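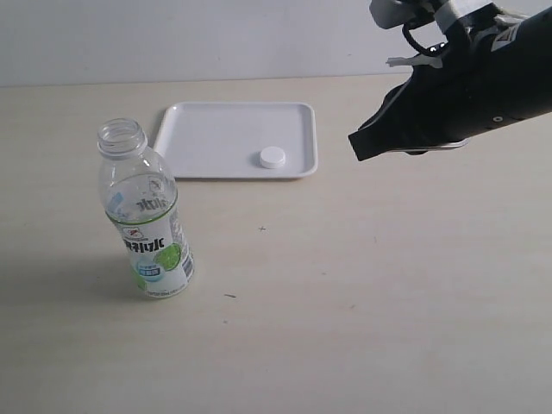 Cusitz bottle task – progress report for May

Short one this time, the station is running and I want to get back to it. Numbers first, then what changed, then the money question.

Target for the whole phase was 1000 demonstrations by remote control. We have recorded 1166. After review 863 are kept, the rest are out. So over on recording and still under on usable. The shortfall is on us and we will make it up before the final report.

Why episodes get thrown out, in order of how often: operator pauses too long in the middle and the policy learns to pause too. Gripper closes before it is lined up. Logging starts late and the first second is missing. The last one was a software fault on our side and is fixed now, the first two are training.

Operators

New people now start with hand guiding, arm in free-drive, and only after that move to remote. Used to be the other way round. Much less fighting with the controller in the first hour. We wrote up a two page sheet for it, Haren has a copy and are using it for thier own station already.

Wrist view

Clear plastic remains the hard part of this project. The detector trained on the overhead view alone loses the bottle walls against a light table, so from this month the wrist camera goes into every recorded episode and into training as well. 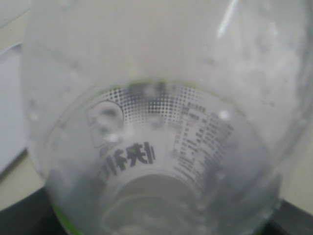
Wrist camera, clear container at close range. Droplets on the wall, label print reads in reverse through the plastic.

First training run with both views is done, second is queued. Too early to give you a success rate and I would rather not put one in here untill the second run is back.

Grasping

Grip force is the setting we have changed most. Thin bottles give way under the old value and operators were compensating by hand, each in their own way, so the data had several styles mixed together. Force is now capped in software and the same for everybody. Sideways holds need the most care, with the bottle lying horizontal between the two black fingers and the cap end back toward the wrist the operator has little slack for turning it. We ask for slow wrist moves in that pose. Speed limit was lowered for this too.

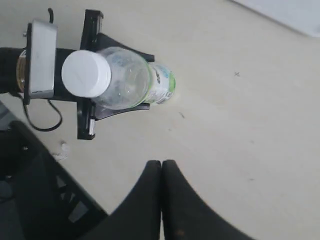

Labels are the other thing under grasping. Printed labels turned out to be the best cue the model has for which way up the bottle is, more so than the cap. On the sideways bottle the white and light green label is at the far end from the cap, so the two cues together give the direction. We tag both in every kept episode now. Tagging is slow. Flurkau offered to take a share of it, terms still being discussed, will come to you seperately if it costs anything.

Upright grasps are in better shape. Most of the kept episodes are upright and the review goes faster on them. We want to even that out next month – more sideways, fewer upright, same table, same operators.

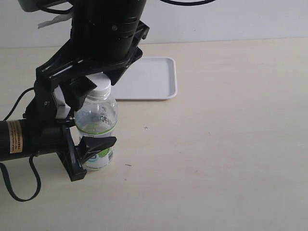 Light stays as it is for now. Varying it is in the plan for the next phase and mixing it in at this point would only muddy the comparison between the one-view and two-view runs.

Open points

– Second training run, both views, result goes in the next report.
– 26 kept episodes have a time offset between wrist and overhead video. Can be repaired, script half written.
– Lapiņa still waiting on the data sharing form. It is with you for signature.
– Spare finger pads ordered, not arrived.

Budget

On plan. Operator hours slightly over, travel under, asking to move the difference from travel to hours. Need a yes or no by the end of the month please, otherwise we drop the late shift.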